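Subject: Re: [jellutlow-makers] Wire baskets with a cloth top, worth it?

Hello all,

Drahomíra Kopecký wrote:

> I'm fed up with the heap of yarn under our stairs and Dereck keeps
> threatening to put the lot in a bin bag. Has anybody on the list had
> any luck with those black wire baskets? My worry is that everything
> snags on the mesh. I had one years ago for tea towels and it pulled
> threads out of every single one. Also, do they look awful in a
> living room?
>
> Drahomíra

Oh, I know that snagging! I had a plain wire one from Folletti for my sock wool and I spent more time unhooking it than knitting. It now holds plant pots in the shed and we are all happier.

The one I use these days is a different sort. It's still a black wire grid, but there's cloth on the inside of the mesh, and the big face is a pale wood-grain panel, so you've got a nice smooth side to turn towards the room. The top is covered in the bold black-on-white cloth you either love or hate (Meijer says it looks as if somebody drew a crossword on a train). I love it. It's tall for its width too, so it goes in the gap beside the armchair where nothing else ever fitted.
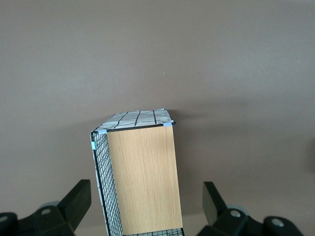

*My basket with its top on, wood-grain side out.*

As for the wool, I've had mine since February and haven't had a snag yet, though I do put the mohair in a cotton bag first and I'd tell anyone to do the same. Big cones go at the bottom, then the balls, then whatever I'm working on, needles and all. I tried keeping patterns down the side and they went curly, so those have moved to the bookshelf.

The cloth does wrinkle where it folds over the wire. I did think about ironing it and then I had a cup of tea — you may be a tidier person than me. Dust is the other thing, it shows up on the black bits, and I go round the rim with an old paintbrush when I remember.

If under the stairs is the only place for it, measure first, and measure at the low end! Thijs Verstraete bought two for his landing and had to swap one back because it stood higher than the sill. He might still have the measurements if you ask him nicely. Thijs, are you reading this?

You're welcome to come and poke at mine before you buy. I'm at number 28, any time after four, and bring Dereck so he can see what a put-away heap looks like.

Bye for now,
Jo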